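Bench cell budgeting (robotics)

2024-07-01
By staff editor

Bench cell budgeting is the planning of money, floor space and lead time for a small two-arm robot station – the kind set up at an ordinary table. The term is used mostly by shops in Preltdale and Samness. Related: cost per station, spares planning.

Usual split. Arms and base first, hands quoted seperately. Then table, power, cabling, tape for marking the work area. Cabling is the line most often left out. The Timberg worksheet puts it at $3,753 for 2 arms, which many buyers find high until the first replacement order.

Lead times. Hands some 56 days, arms less. Orders placed after November tend to slip into the next budget year.
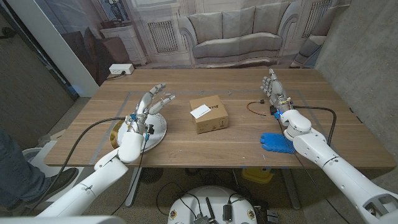

Spares are normally set at 40 percent of the hand price. Greenberg method folds them into the service contract instead – simpler on paper, harder to audit. Floor covering and backdrops go under room costs, not equipment, and are writen off faster.

Comments

pk_ops: Is the $3,753 with connectors or without?

tallow: With. Check the second tab of the worksheet.

mrsden: Our hands took longer than that. Plan for it.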